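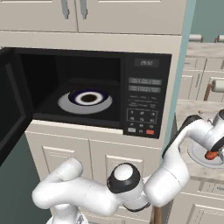

Tollano opens its doors to newcomers with a relocation service for the Bakke waterfront

News > Living and Working Abroad
3 min read

15 Apr 2021

Moving to a new city for work is exciting, and it can also be a lonely and muddling business for the first few months, as anyone who has stood in a strange hallway with a suitcase and the wrong set of keys will tell you. Tollano, the relocation firm that has been helping people settle in the harbour city of Gondeck since it opened its first small office by the ferry landing, is very pleased to announce a new service for employees and their families moving to the Bakke waterfront.

The service is called Kimero, and it brings together furnished homes, help with registration at the town hall and a friendly person at the end of the telephone for the whole of the first year. There are 23 flats to begin with, all within walking distance of the tram, and tenants can take them for three months at a time while they look for somewhere more permanent (or decide, as a good many do, that they would like to stay put).

"I came to Gondeck for a job in shipping insurance and meant to stay for one winter," said Heikki Kallio, managing director of Tollano. "I didn't know how to sort my rubbish, I didn't know the shops closed early, and I spent my first weekend eating crackers. People were terribly kind to me once I plucked up the courage to ask, and I'd like our tenants to have somebody to ask from the very first day."

Bakke has changed a great deal in recent years. The old rope works and grain stores have filled up with offices, a language school and two very good bakeries, and the Saturday-style bustle of the fish market now seems to go on all week long. Rents are lower than in the old town, although the wind off the water is a good deal stronger, and a proper coat is warmly recommended!

Njål Blomqvist, who will lead the Kimero team, has spent the spring meeting employers and putting together a plain-language welcome guide covering tax cards, doctors, bicycle lanes and where to learn to swim.

Bookings are open now to companies and to people moving under their own steam. A further group of homes, with more room for families, is due to follow in December. Enquiries are welcome at the Tollano office in Gondeck, where the coffee is always on.

Tagged: Relocation, City Life, Working Abroad
23 shares | 2 comments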